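April 29, 2022, Cundham workshop

Charcoal cloth day! Kaede Ichikawa and I got the new cover onto the big table this morning and I'm so pleased with it. The matte finish is just what we wanted, none of the glare we used to get off the bare top, and the grey (dark, but not quite black) is lovely to work over. The bolt came from Riladbridge, 228 dollars with shipping, and there's enough left for a spare.

Still creased from being folded. Shufen Shen reckons a damp press on low and a night under weight will do it. I tried a 13 cm offcut first and the wrinkles dropped right out, brilliant stuff! Hem is 90 cm done along the long side, the rest when the Brillik thread turns up.

To do: sweep the concrete before anybody lays the spare out on it, label the offcuts, ask Harb whether they'll hold the same dye lot until September.
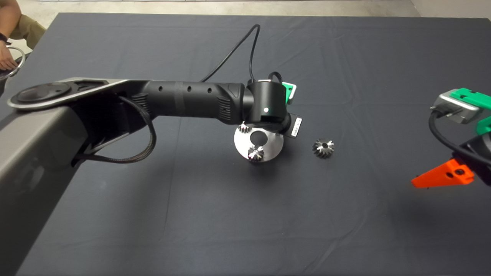
Can the cloth go through an ordinary wash?
Cold and gentle is fine, on its own, then line dry in the shade so the colour holds.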